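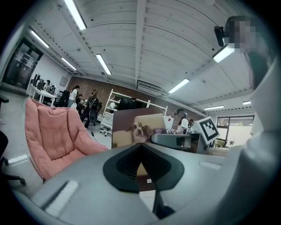 Search the help pages Go Clear

Section 5 – Setting up your Skovgate heater

4 February 2020
By Fathima Saha

Read all of this before you plug in. It takes a few minutes.

Where to put it

1. Pick a flat bit of floor. Hard floor or short carpet, no thick rugs.
2. Leave 44 cm clear at the back and both sides, one metre in front. Curtains, bedding, chairs and sofas all count as things to keep clear.
3. Not under a wall socket. Not in a bathroom.

CAUTION: Never cover the heater. No drying socks on it.

Fitting the feet

4. Lay the heater on its side on a towel. Feet are in the small bag with the screws.
5. Slide each foot in till it clicks, then 2 screws per foot. Hand tight is fine – the plastic splits if you force it.
6. Stand it up. If it rocks, take the feet off and start agian.

Note: older Trirko feet look the same but are too short. Don't mix them.

First switch-on

7. Plug straight into the wall. No extension leads, no timer plugs.
8. Switch at the back to I. Green light comes on.
9. Turn the dial to full and leave for 44 minutes with a window open. There'll be a smell, dusty and a bit like hot paint. Normal the first time.
10. Dial back to where you want it. Most people end up between 2 and 5.

Note: clicking while it warms up or cools down is the metal moving. Leave it be.

Setting the timer

11. Hold CLOCK till the numbers flash. Set the hour, press again, set the minutes.
12. Press ON TIME, set it. Press OFF TIME, set it. Wait for the beep.
13. A power cut wipes the lot, so you'll need to do 11 and 12 over.

CAUTION: don't use the timer when you're out of the house.

If the red light shows

Tip-over switch or too hot. Turn off at the wall, wait till the case is cool, check nothing is blocking the grille, try once more. Red again – stop using it and ring the Bouchard service desk. Have the modle number handy, it's on the label underneath and ends in 478.

Cleaning: unplugged and cold. Dry cloth, soft brush for the grille. No sprays.

Wall brackets are in section 6.

We use cookies to keep this site working. Accept Manage settings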